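Categories: Robotics > Simulation > Teleoperation data

# Omeo Bathroom Demos

Demonstrations of household tasks in a simulated bathroom, driven by people with remote control. Each one was run by an operator in the Flenari simulator, using a pair of hand controllers to move a two-armed robot. There are no scripted or planner-generated runs in this release.

## Contents

- 177 demonstrations in 19 task variants
- Camera streams, including a close view over the gripper fingers
- Joint positions, gripper opening and operator commands
- One text instruction per demonstration 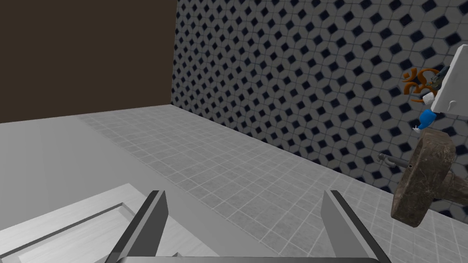 Close view over the gripper, fingers open. Hexagonal wall tile, square floor tile.

## Collection

Three operators recorded the set in July: Yatziri Tapia, Tetteh Akpalu and Alfie Mottram. All of them had a practice period before recording, and practice runs are not included. The controllers set the target pose of each wrist. The trigger sets the finger opening. Base motion is on the left thumbstick and runs at half speed inside the room.

Operators could stop and discard a run at any point. Kept runs were checked by Mireille Boutros, who marked the start and end frames by hand.

## Layout

The bathroom is entered through a narrow opening next to a white paneled door. The sink and toilet stand against the tiled back wall, so most runs include some driving before the first reach.
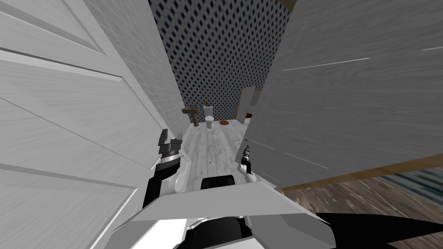
Approach segments are labeled `drive` and everything after the base stops is labeled `reach`. If you only want arm motion, filter on `reach`. A few operators' corrections to the base late in a run are still labeled `reach`, and we have not split them out.

## Known issues

- In 7 demonstrations the operator commands lag the camera streams. They are listed in `lag.txt`.
- Small objects can jitter when resting on the sink.
- The wall pattern shimmers at low resolution. Tapsell loader users should turn off downsampling.
- Version 3 renamed `grip_l` and `grip_r` to `finger_left` and `finger_right`. Older scripts need the change.

## Contact

Yayra Antwi maintains the files. Open an issue in the Nedandale tracker and include the demonstration number.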